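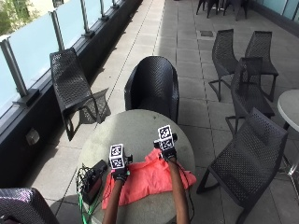
*Otis Alcantara — Words and Meaning, Unit 2, notes to go with the November lectures*

Okay, so last time we ended in a mess. Somebody asked whether a hot dog is a sandwich, everybody had an opinion, and I let it run because it was the best twenty minutes we've had all term. But it means we never got to color words, and color words are the part of the course I like most, so these notes are longer than usual. Read them before the section meeting if you can. If you can't, at least read the part on borders and the part on modifiers.

A quick recap. We've been asking what it is to know a word. The old answer is that you carry a definition in your head, a kind of checklist, and a thing either passes or fails. That works pretty well for *even number* and *bachelor* (sort of, we had our fights about bachelor). It does terribly for *game*, *chair*, *soup* and *tall*. The other answer we looked at says you carry around a good example, or a bunch of remembered cases, and you judge new things by how close they come. A robin feels like a better bird than a penguin does. People say yes faster to the robin, too, and that's a fairly solid finding you can lean on in your papers.

What I want you to hang on to is that these two answers make different predictions about **borders**. A checklist gives you a sharp line. A good example gives you a warm center and a slope going down from it, and somewhere on the slope people begin to disagree with each other, and then with themselves.

## Why color?

Because the physical stuff is smooth and the words aren't! If you slide along the spectrum from one end to the other, there's no little fence where green stops. The change is gradual the whole way. But English speakers will happily chop it into *red, orange, yellow, green, blue, purple*, and they'll do it fast, and they'll mostly agree about the middles of those chunks.

They agree much less about the edges. My sister and I have been arguing over a bath mat since we were in grade school. She says blue. I say green. We both have normal color vision, we grew up in the same house and learned the words from the same people, and neither of us has moved an inch.

Languages also chop in different places. Some have one everyday word that covers what English splits into green and blue. Russian goes the other way and has two ordinary words where English makes do with *blue*, one for the lighter range and one for the darker. Please don't write in your paper that Russian speakers "see more blues." What the experiments suggest is a small difference in how quickly people tell certain shades apart when the shades fall on opposite sides of a word boundary. It's an interesting result and a modest one. Every year I get an essay that blows it up into people living in different worlds, and every year I write the same note in the margin.

## The paint store exercise

You'll remember I had you collect paint names. I went to Amodico, the paint place out on the Pandusach road, and came home with a chip book that has 500 colors in it, every one with its own name. I love this thing. There's a beige called *Quiet Tuesday Bread*. There's a gray called *Halás*, no explanation given.

Now, is *Quiet Tuesday Bread* a color word? It's a name printed next to a color, sure. But I'd say it isn't a word any of us knows in the way we know *brown*. Try these questions on any term from your own list:

- Would a six-year-old use it?
- Can you use it for pretty much anything, or just for hair, horses, wine and so on? (*Blond* is the classic trouble case.)
- Is it a kind of some other color? Scarlet is a kind of red. Red isn't a kind of anything.
- If you say it over the phone, does the other person get the right idea without asking?

Terms that do well on all of these are what people in the field call **basic color terms**. English is normally given eleven: black, white, red, green, yellow, blue, brown, purple, pink, orange, gray. You'll find people who want to add to that list. Teal has its fans, and turquoise too.

*Pink* is a nice one to stop on. In terms of light and pigment there's not much to say for it as a separate thing — it's a pale red, more or less. We don't have a basic word for pale green, or for pale purple unless you count *lavender*, and I don't. Yet almost no English speaker will call bubble gum red. So pink has come loose from its parent. And it's younger as a color word than you'd guess. The flower name came first, then the color took its name from the flower. Same story with *orange* and the fruit.
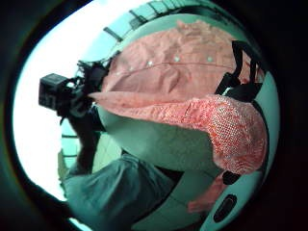 **Otis Alcantara**
Lecturer in Linguistics, course lead for Words and Meaning

## Borders, and why people wobble

I ran a tiny, unscientific version of a naming task with the evening group. I showed them 70 chips from the Amodico book, one after another, and had them write down a single everyday word for each. Then after the break I showed the same chips again in a different order.

Two things came out of it. One, people in the group disagreed with each other on the in-between chips, as you'd expect. Two, and this is the one I care about, plenty of people disagreed with *themselves*. The same person wrote *green* at 6:30 and *blue* at 8:00, same chip, same lamp. One student was quite upset about it and wanted to know which answer was right. I said both answers are data.

If knowing *green* meant having a rule with a sharp edge, you'd expect people to be wrong about it sometimes but to be wrong in a steady way. The wobble fits better with the sloping picture. Close to the middle there's no contest. Out at the edge two words are pulling nearly as hard as each other, and little things tip it: what you saw a second ago, what's next to it, what you said last time.

**A warning about chips.** A chip is flat, even, small and sits on white card. Hardly anything in life looks like that. Most of what we name has shadows in it, and shine, and it sits next to other stuff.
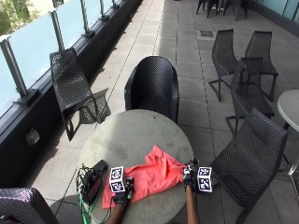

Context does a huge amount of the work in color naming, and it starts with the plain fact that we give one word to a thing whose surface isn't one shade. Any crumpled fabric will do as a case, like the coral-red cloth lying on the pale round table. Ask for its color and you'd get one answer, maybe *coral*, maybe *red*, and from somebody else *pink*. I doubt you'd get a separate word for every fold. The listener knows you mean the cloth's color overall, and you know they know. Which word you pick depends on what it has to be told apart from. Put a lemon-yellow cloth beside it and *the red one* would be plenty. Put a tomato-red one beside it instead and I'd bet a lot of you would switch to *pink* or *coral* without noticing you'd done it.

So the edge of a word isn't only in your head, it also gets pushed around by the job you're doing with it. Shoppers sorting laundry, painters matching trim and a person pointing out a car in a parking lot are all using *red*, and they're drawing its border in different spots.

## Modifiers

Speaking of red: think about *red hair*, *red wine*, *red cabbage*, *red onion*, *a red fox*. If you took paint that matched a red onion and put it on a wall, who'd call that wall red? I wouldn't. I'd say purple. The word seems to mean something like "the reddest kind among the usual kinds of that thing." Same for *white wine* and *black coffee*.

And then there's the grapefruit problem. Is a pink grapefruit pink on the outside or the inside? A red apple is red on the outside. A red pen may be a black plastic pen with red ink, or a red plastic pen with blue ink, and we cope with this all day long and hardly ever get confused. Start keeping a list of these when you run into them. I've kept mine in the back of an old Zoleo notebook for years and it's up to 135 entries. I'll trade with anybody who brings me a good one.

## For the section meeting

Bring these, in writing, half a page is plenty:

1. Pick one color term that isn't on the list of eleven and argue for letting it in. Use the four questions. Be fair to the other side.
2. Find a color-plus-noun phrase where the color would be plainly wrong on a paint chip. Please find your own, I've already used the onion.
3. Ask somebody at home to name the color of something in the house that sits on a border. Ask again the next day. Write down exactly what they said, including the "well, it's kind of..." parts, those are often the best bit.

If you speak another language at home, do number 1 in that language and tell us what the basic list would look like. Last year's Hungarian example kept us going for most of an hour (two words for red!), so I've left room for that.

Reading for next time is the chapter on vagueness, up to the heap of sand. You can skip the logic section for now, we'll do it together on the board.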